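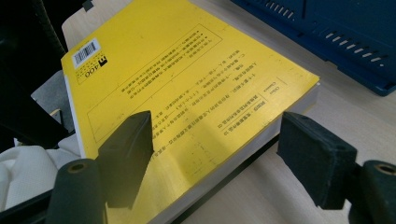 The yellow one, face down on the table.

OK so quick post before I have to get dinner going. I said last time I'd write up the great book clear-out and then I didn't, for weeks, and Zainab has now asked twice. It's still August so it counts as a summer project.

Background for anyone new. Moved into the Prirkdale place in spring. Boxes came in, boxes got stacked, boxes stayed stacked. Most of them books. Hauwa helped me carry them up and made me swear I'd get rid of half before I ever asked her to carry them again. Fair. When I finally went through and logged everything in a spreadsheet (yes, I know) it came to 404. Four hundred and four books, in a place with one bookcase. And the bookcase is mostly plates.

So. Rules. I'm bad at rules but I had some.

If I've started it twice and quit twice, out. If I own two copies, out, keep the one with the nicer cover. Textbooks from school, out, nobody is going to ask me about statistics ever again. Cookbooks stay only if there's a stain in them. That last one was Obinna's idea and it's a really good rule. I had a whole pile of spotless cookbooks. Baking, mostly. I don't bake.

Then the language books, where it all fell apart.

I have been learning Chinese on and off for a long time. More off. And every time I go back on, I buy something. A reader, a workbook, some big fat paperback that I'm positive will be the one. The yellow one is very much that type. Thick, shiny, Chinese all over the back, the kind of yellow you can find from across a store. Price mark on the back says 400. Did I pay that? No idea. I got it in a secondhand bundle from a guy named Ayodele Bashir who was clearing out his own shelves, which should of been a warning. The cover's scuffed now and I like it better for that.

Have I read it. No. Bits. I can get through a page if I have a dictionary open and nobody talks to me. Page takes me most of an hour. By my own rules it should go straight out the door and I picked it up and put it down I don't know how many times. Flipped it over, tried to read the back, got maybe a third of the lines. Which is more than I could do a year ago!! So it stays. That's the rule now. If I can read more of the back than I could last year, it stays.

Abimbola says that's not a rule, that's a loophole. Abimbola owns like nine books.

Anyway, the actual tidying. What worked, in no order:

Doing it on a table. I tried the floor first and my knees quit, plus you lose track of the piles once you have to step over them. On a table you run out of room and have to decide. Clear everything else off it if you can, I never fully managed that part.

Standing the keepers upright right away. This was the big one. I used to make a "keep" stack, laying flat, and the stack would get tall and slide and then I'd be re-sorting at midnight. Now a book I'm keeping goes into a holder the second I say keep.

The magazine holder is blue plastic, three compartments, slots all over it. Not pretty. I wanted one of those nice linen box things from Onuoha and then saw what they cost and lay down for a while. Plastic is fine. It's light, and if I knock something over on it I can rinse it in the sink.

Leaving a gap. Don't fill the holder! I kept cramming it and then I couldn't get a book out without dragging its neighbor along. So now I try to leave a whole compartment open for whatever I'm using that week. Works great until library day. 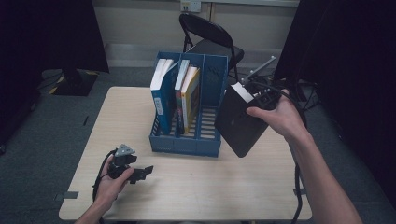 Tall skinny stuff is okay leaning on a neighbor, by the way. I used to fuss with bookends. If the divider's close enough the book isn't going anywhere, and a little lean never hurt a paperback. The really thick ones I do try to keep straight, because the spines go. I have one old dictionary that's basically two dictionaries now.

What did not work: sorting by color. I did it for one evening. Looked lovely. Could not find a single thing the next morning. I remembered some of them as colors (the yellow one, obviously) but most of my books turn out to be kind of blue or kind of dark and that's it, that's the whole system. Back to sorting by what I use them for.

Also did not work: asking people if they wanted anything. I put the list in the group chat and everybody wanted the same 3 books, and two of those I was keeping. Then there was a debate. Just take them to the drop-off. Mine went to the Endon shop, the one by the bus stop, they take pretty much anything without mold. Took me four trips with the rolling suitcase. Wheels are not happy.

Final numbers since Zainab will ask. 156 gone. That leaves 248 if my spreadsheet is right, and I'm not promising it is. So I did not get rid of half. Sorry Hauwa. You're still invited to the next move.

Things still on the list:

Another holder, same kind, if the store still has the blue. Zainab thinks they stopped making it.

Something for the notebooks. I haven't even started on notebooks. They're in the hall closet and I shut the door on them.

Labels? I put small white ones on a few spines at one place I lived and then never looked at them once. Leaning no.

Getting the old barcode stickers off. I've tried a hair dryer and I've tried cooking oil and the oil was a mistake, don't do the oil on paper covers. Shiny covers are ok, wipe it fast. If someone knows a better way please comment. The little barcode ones are the worst, they come off in about fifty pieces.

And read the yellow one. Goal is ten pages by the time it gets cold. I'm putting it here so I have to do it.

Alright rice is on, gotta run. Will do the closet post next, probaby, if I'm brave enough to open it.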